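The Case for the Mixed Box

I have read a lot of advice about how to store children's toys, and nearly all of it says the same thing. Sort by type. Blocks with blocks, dolls with dolls, one label per bin. Anything that is not a toy goes somewhere else entirely.

I followed that advice for two years. At one point we had 40 clear bins on a wall of shelves from Nelloreo, and I had printed a label for each one. I now think most of that work was wasted, and I would like to argue for something simpler: one small box per play spot, packed with whatever gets used in that spot, toys and household things together.

The spot in our house is a play mat with pigs and ducklings and rainbows printed on it. The box that lives on it has a knitted bear in a red hat and some other knitted pieces, and a packet of stretch wet cotton pads goes in with them. By the rules I used to follow, the cotton belongs in the bathroom cabinet. I used to carry it back there every evening and fetch it again every morning.

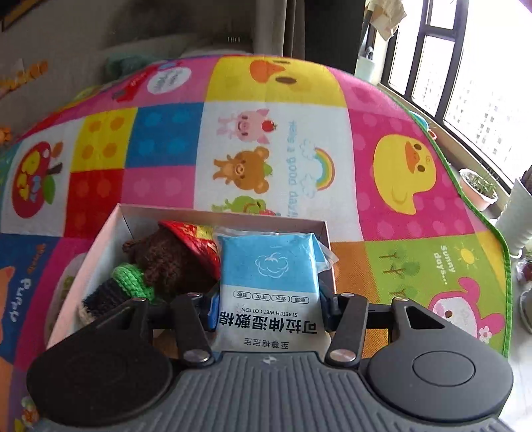
Does it make sense to keep cotton pads in with the toys? It does if the same person uses both in the same place. A packet that stays closed takes up very little room, and sticky hands happen where the snacks and the stickers are, which in our case is the floor.

The main objection I hear is that a mixed box turns into a junk box. This is a fair point. My sister-in-law, Lilian Kirui, keeps a very strict playroom, and she told me in April that I was describing a drawer full of dead batteries with a nicer name. She has a point about drawers. A drawer slides shut over anything. A small box without a lid tells you when it is too full, and then something has to come out.

So size matters more than category. I would not use anything bigger than a shoebox. We tried a large Mwakyusa trunk, sold to us as holding 500 building pieces, and everything in it sank. The children pulled out the top layer, lost interest, and asked for the tablet. The things at the bottom stayed there through a whole winter. When I finally emptied it I found a sock I had already thrown out the match to.

The second objection is about looks. Sorted shelves photograph well - I will admit that ours did. Matching bins also cost money. The Cisura catalog lists 101 kinds of container for a child's room, and a family could spend a good part of a month's groceries on them before buying a single toy. Ordinary boxes come into the house for free every week. If one gets crushed, you replace it.

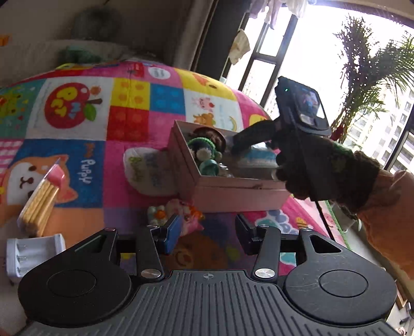
Then there is the matter of handmade things. Knitted and crocheted toys do badly in sorted systems, in my experience. They end up in a bin marked "soft toys" under the big plush animals, and they come out flat with their stitches pulled. In a small box they sit near the top. They get picked up more, and I think they wear better for it, though I have no proof beyond our own house.

I do keep some rules. Liquids stay out. So does anything small enough to swallow while there is a baby visiting. Puzzles keep their own boxes, since one missing piece ruins the set, and so do board games. I am not against sorting where the parts depend on each other. A bear does not depend on another bear.

What I object to is the idea that a tidy home is one where every object is filed with its own kind. Adults do not live that way. My desk has scissors, hand cream and a stapler on it, and no one has told me to put the hand cream with the other creams. We arrange our own things by where we use them, then ask a four-year-old to keep a filing system.

Cleanup is also faster. With the bins, putting things away meant a decision for each piece, and the decisions were mostly mine. With one box there is one place to aim for, and a small child can manage that without reading a label. Some evenings the box gets packed badly and the bear goes in on its head. I leave it.

We sold the shelves last year. The bins went to the garage, where they hold paint and extension cords, sorted by type.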